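Prostdale Parents Board > Play and Learning > How many toys is too many?

tessel_k
Posted March 17, 2018
Hello all. I have read on this board many times that small children play better when they have fewer toys on the floor. My daughter is four and our living room looked like a shop after a storm. In the end I put almost everything in bags in the basement and left out only the building blocks, some paper and one doll. The first two days there was much complaining. On the third day she built by herself for almost an hour, first towers, then "an elevator for bread."

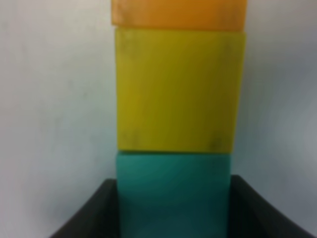 My husband thinks it is cruel and that we paid for those toys so she should have them. I think he is a little bit right, we did pay. But before, she took out everything, looked at it and walked away. My question is how often you exchange the things. Every week? Every month? I don't want to make a big system from this.

Predudby_mom
We change every 12 days or so, whenever I can't stand the current ones anymore lol. No system. If they ask for something by name I go get it.

oldgrouse
I will be the one who disagrees. I had seven cousins in one house and one big crate of toys and we all learned to play fine. The problem is not the number. Parents now sit next to the child and watch how she plays, and then the child looks at the parent instead of the toy. Leave the toys, leave the room.

tessel_k
oldgrouse, I understand you, but one crate for seven cousins is very few toys! My daughter alone had more than this. So I think you were also doing the rotation, only without knowing it.

oldgrouse
It was a big crate.

marrow12
Denard has the wooden train sets on sale again if anybody is looking, the 900 number is the one with the bridge. I know, wrong thread. On topic: we keep the blocks out always and rotate the rest. Blocks are never finished, so they don't get boring the same way.

tessel_k
Thank you marrow12, I will also keep the blocks always.

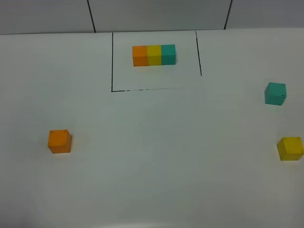 Cleaning up is the other thing I wanted to write about, and it is the part which changed the most in our house. Before, I said "clean up your toys" and she stood in the middle and did not know where to begin. A box did not help, she only climbed in it. What works better is a place with a border, drawn like the one on the white table there, three lines in black marker and one side left open, and the small wooden cubes must be home before dinner. She likes to say "garage closed." I would use tape if you have a good table.

Predudby_mom
Garage closed!! Stealing that. Does the marker come off though?

tessel_k
It depends on the marker, please try in a corner first. I learned this with our kitchen chair in June and it still has a blue line.

egilsson_fan
The Egilsson mats have a printed border if you don't want to draw on furniture. Not cheap and they curl up at the corners.

oldgrouse
Or a shoebox lid.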